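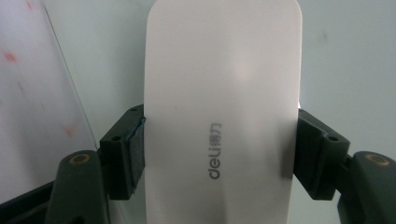
How I Clean Out My Desk Supplies (and Keep the Good Stuff Working)

I put this off for most of the spring. My desk drawer had reached the point where it opened two inches and then stopped, and I'd slide my fingers in sideways and pull out whatever I could reach. Usually a dead pen! So one morning in May I made coffee, pulled the whole drawer out and did it properly, and I've been doing it the same way ever since. It takes me 60 minutes if I don't stop to read old notebooks.

What you'll need

A clean dish towel or an old bath towel
Two soft cloths, microfiber if you have them
A small bowl of warm water with one drop of dish soap
Cotton swabs
Rubbing alcohol
A dry toothbrush
A trash bag and a shoebox

That's it. I've bought the fancy desk wipes before and they left streaks on everything white.

Step 1: Get everything out

And I mean everything. Pull the drawer off its runners if it comes off (mine is an old Furnum unit and you have to lift the front and wiggle). Spread the towel on the floor or the bed and tip it all out. If your desktop is cluttered too, add that to the pile — pens, clips, the tape, the stapler, the little gadgets, all of it.

Don't sort as you go. I used to do that and I'd end up with nine tiny piles and no room for my knees.

Step 2: Test before you clean

There's no point in polishing a pen that doesn't write. Grab a sheet of scrap paper and scribble with every pen and marker you own. I tested 68 the first time, which is embarrassing for someone who types all day. Anything that skips gets one more chance, and then it goes in the trash bag. Staplers get one staple through two sheets. Tape dispensers get one tear. Anything with a battery gets switched on.

Keep the things that pass on the left side of the towel. Put maybes in the shoebox and forget about them for now.

Step 3: Clean the white plastic

This is the part I get asked about, and it's the part I enjoy. White plastic office stuff looks so good when it's new, and then it picks up a gray film from hands and pencil dust and whatever lives at the bottom of drawers. A matte finish seems to hold on to it more than a glossy one, at least in my house.

If it runs on electricity, turn it off or unplug it, and take the batteries out. Then brush it all over with the dry toothbrush first, so you're not making mud. Dip a cloth in the soapy water and wring it out hard. It should feel barely damp. Wipe in one direction down the long side, flip to a clean bit of cloth, and do the next side.

Go easy around printed logos. Plenty of my things have the brand name in gray lettering, Deli and so on, and I like it to stay on there. Soap and water over the letters is fine, but I keep the alcohol away from them. I took half the name off a Wornow hole punch by scrubbing at it, and now it just says "Wor."

For marks that won't budge, put a little rubbing alcohol on a cotton swab and test it somewhere hidden. If the plastic goes tacky or cloudy, stop right there. If it's fine, dab at the mark and wipe it off with a damp cloth when you're done. Seams and rounded corners are where the swab really earns its keep.

Dry everything with the second cloth and leave it on the towel while you do the drawer. Batteries go back in last.

A note on yellowing: if your white plastic has gone the color of old piano keys, cleaning won't fix it. I've read about peroxide treatments but haven't tried one, so I can't help you there.

Step 4: Wipe out the drawer

Vacuum it first with the narrow attachment. Then use the same barely damp cloth and work into the corners. I found a Mac Giolla bookstore receipt stuck flat to the bottom of mine, and it came up with warm water and a fingernail. Let the drawer dry all the way before anything goes back in.

Step 5: Put it back by how often you reach for it

I've tried sorting by type and it never lasts a month. What works for me is distance. The front of the drawer is for things I touch every day, the middle is for once a week, and the back is for spare staples and the glue stick. Small boxes make good dividers — I'm using the lids from Premell tea tins and a soap box with the top cut off.

Long skinny things go along the side, lying flat. Paper clips get a lid of their own or they'll migrate. I had more than 400 of them loose in there (I poured them into a box marked 400 and it overflowed), so half went to my sister's classroom.

Step 6: Deal with the shoebox

Write the month on the lid and put it on a shelf. When I go 2 months without opening mine, I give away whatever's in it. The only thing I've ever rescued was a letter opener.

I do the white plastic wipe-down whenever things start to look dingy, and the full drawer in spring and again when school supplies go on sale and I inevitably buy more pens. If your drawer has runners like mine, rub a bit of candle wax on them before you slide it back in. It makes such a difference!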